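3.2 Recording format and the reading log

Participants kept a reading log for the whole of the study period. The log had one line per title and four fields: title, format, source and date finished. Format took one of three values (print, electronic text, audio). Source recorded whether the copy had been bought, borrowed from a library, or supplied by a publisher for review. Titles begun and abandoned were entered with the last field left blank. They are excluded from the counts in this section but are taken up again in Section 5.

The panel consisted of 36 adult readers recruited through the branch library at Gristthorpe. All of them already kept some form of public or private book diary. This was a condition of entry, and it limits how far the results can be applied to readers in general. People who write down what they read are likely to read more than people who do not, and they may also choose formats with the diary in mind.

Mixed-format reading caused the main difficulty in coding. A reader may begin a novel in print, continue it as an audiobook while driving, and finish it in print. Earlier work treats such cases in different ways. Mészáros assigns the title to the format in which it was finished, while Teller assigns it to the format used for the greater part of its length. The two rules give different totals for audio, because audio is often used for the middle part of a long book and seldom for its last chapters. We followed Teller. Where a participant could not say which format had been used more, the title was coded as mixed and left out of the comparison between formats.

Re-reading was counted as a new title only if the whole book was read again. Short stories read singly were not counted. Collections were counted once, on completion. Graphic novels issued in parts were counted by bound volume, which raises the totals of the few participants who read them heavily.

3.3 Review copies

Review copies were coded apart from other sources because they carry an outside deadline. Participants who received them were asked to record the date of publication as well as the date finished, so that the interval between the two could be worked out. A negative interval shows that the book was read before it went on sale.

The logs show that electronic review copies were left unread for longer than printed ones. We do not take this as evidence that readers like the electronic form less. Printed copies tend to be sent in small numbers to reviewers who have asked for a given title, whereas electronic copies can be requested in bulk and at no cost. The difference may lie wholly in how the copies were obtained, and the log as designed cannot separate the two explanations. Participants who set themselves a monthly target for review copies usually met it late in the month, with a group of entries on the last Sunday or close to it.

3.4 Coding reliability

All logs were coded by 2 coders working separately. Disagreements were few and fell mostly under the mixed-format rule described above. A smaller number concerned source, where a participant had won a copy in a prize draw or received it as a present. Such copies were coded as bought, on the ground that they carry no duty to review and no date of return. Entries made with the Flandia reading application were exported directly. Paper diaries were typed up by hand and checked once against the original. 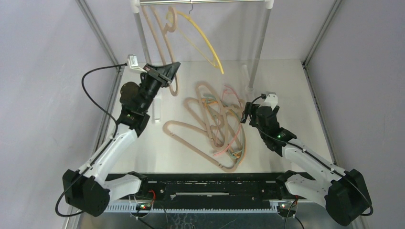 Figure 4. Work surface with two facing robot arms and a small clothes rack.

3.5 Limits of the log as a measure

The log measures completion and says little about attention. An audiobook played to the end during housework and a printed book read closely with notes each produce one line. Playback speed was not recorded, and several participants remarked in the closing questionnaire that they had changed it from one title to the next. Page counts were collected in the February pilot but dropped from the main study, as editions of the same work differed too widely for the figures to be of use. Time spent on each title would be a better measure, although it would place a heavier burden on participants and would probably increase the number of incomplete logs.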